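Chapter 11
Small Costs, Large Totals

In November the town of Harnley found out that it had spent 2,865 dollars on office supplies it already owned. Albertina Barros, the new clerk, came across them in a closet behind the tax forms: staples by the case, and enough envelopes to invite every resident to a wedding.

Each order had been small. Any purchase under 1,000 dollars needed one signature, and the person signing was usually on the way to lunch. A big purchase, such as a truck, got three meetings and a shouting match.

This chapter is about spending that slips under the fence. We will look at how approval limits are set, why orders tend to land just below them, and what a yearly count of the closet can and can't tell you. Readers who skipped Chapter 10 will need its section on fixed and variable costs. Readers who skipped all the others are on their own.

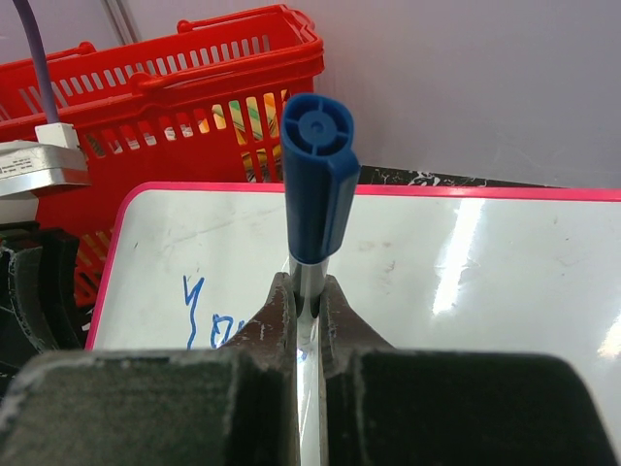
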